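Section 2: Before You Order — Planning Your Budget

I've set up two of these cells for Rolbridge now, and most of my mistakes happened before a single box arrived. So please do this section first!

1. Write down the one job the robot has to do. If you can't fit it in a sentence, you're not ready to shop.

2. Run that job in simulation before you ask for a quote. We use Trodora, and our seat costs $856 a year (cheap next to sending an arm back).

3. Set your hardware ceiling. Ours was $3,000 for grippers and $2,516 for the stand and wiring.

Note: The arm quote usually leaves out grippers. Ask twice. 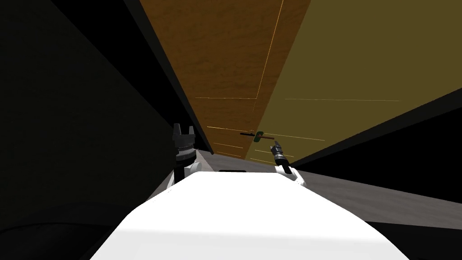

Gripper choice is where your money can really wander off, so price both sides separately. Yareli Tapia wanted the same premium gripper left and right, and I get it, matching spares are nice — but look at what your simulated job asks for. With a small tool like the green-handled one near the right gripper, I'd check finger width and reach first, and I'd check clearance too if you have big panels hanging over the robot like we do in our model.

4. Add 10 percent for brackets, cables and the adapter plate you forgot. (You forgot one. I did too, both times.)

5. Get a second quote. Urkberg was slower to answer than Somboon, but their quote listed shipping on its own line, so I could compare.

Caution: Don't pay a deposit until you have the mounting drawing in hand. Check the bolt pattern against your stand, then go on to Section 3.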